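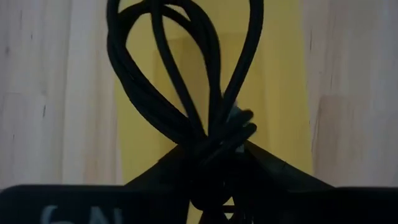
A bundled black cable at the gripper, Lultside.

Print | E-mail
14 shares | 3 comments

The cable bench at Lultside used to be scored on output per shift. Two arms now do part of the bundling, and the score sheet has stayed as it was. I think this is a mistake, and one the Hekusa plant is about to repeat.

A cord folded back on itself has spring in it. A person feels that through the fingers and adjusts. The arms work to a set grip, and the staff deal with whatever falls outside it. Their job has moved from tying to judging, which takes longer per item and appears nowhere in the figures.

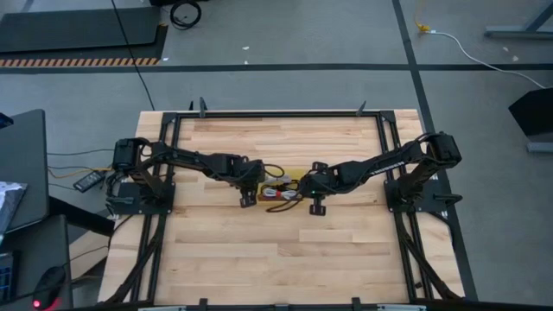 Reading time: 2 min

Management quotes 92 per cent of bundles accepted on a batch of 2,000. The remaining 160 go back to the bench by hand. They are the awkward ones, and the people sorting them are still measured against a rate set when easy and awkward work came mixed.

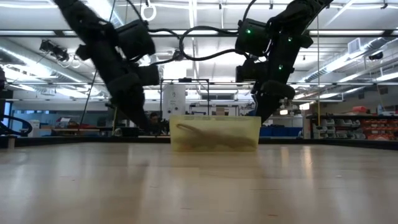

Pay grades at Lultside are tied to manual speed, and the Britska agreement copied that wording in full. A grade should also cover inspection and the decision to stop a cell. Inspection is skilled work even where the equipment is plain: the frosted yellow tub between the arms blurs the edges of whatever lies in it, so a check through the side wall settles very little. Someone has to look in from the top, and that time should be booked as work.

I would rewrite the grades before buying a second cell. Hekusa has until December to do the same.

Comments (3) | Print | E-mail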